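Old Computers, Old Cables and the Spring Drop-Off

Apr 6, 2022

Well, friends, it is that time of year again, when the closets get opened and we all find out what we have been keeping in them. Our spring electronics drop-off is coming up at the Vukbridge branch, and I wanted to say a few words before the phone starts ringing, as I know it will (and please do call, I enjoy it).

Last spring we took in 2,018 pounds of equipment over two afternoons, and 169 households came through the line. I had brought one box of doughnuts. I will be bringing more this time! We had printers, answering machines, a great many keyboards, and a lovely old radio that Ilango Hegde talked its owner into taking back home, which I still think was the right decision.
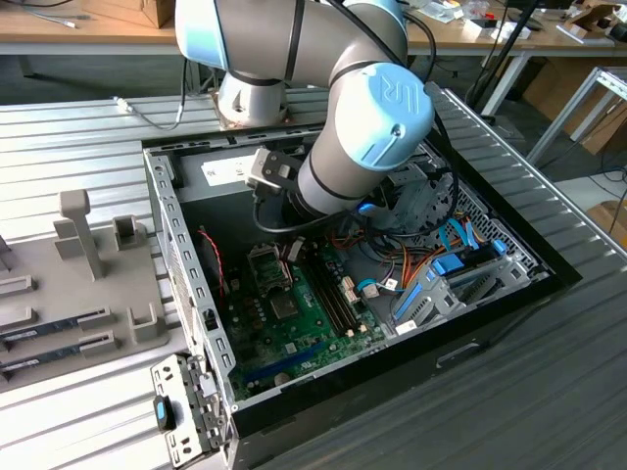
The question I hear most is what to do about the files, and it's a good one. Copy off whatever you want to keep before you come — the photos especially — and then sign out of your email and anything else that remembers your password. If you can't get the machine to turn on, bring it anyway and tell whoever meets you at the door. Ilango will have a table set up for taking out hard drives, and you are welcome to carry yours home in your pocket if that lets you sleep better. Mine is in a kitchen drawer next to the birthday candles.

We can take desktops, laptops, monitors, phones, and cords of every description. We can't take televisions, microwaves, or anything with a leak. Loose batteries go in a separate bag, please, with a bit of tape over the ends.

Laptops that still have some life in them go on to the Reddy Street reading program, where Lindiwe Gumede has a waiting list of grown-up students who would be so glad of one. If you have the charger, tuck it in with the laptop. Lindiwe spent a good part of last summer hunting for chargers and would like to spend this one some other way.

Come in by the side entrance on the parking lot, and stay in your car if lifting is hard for you. We'll come out to you.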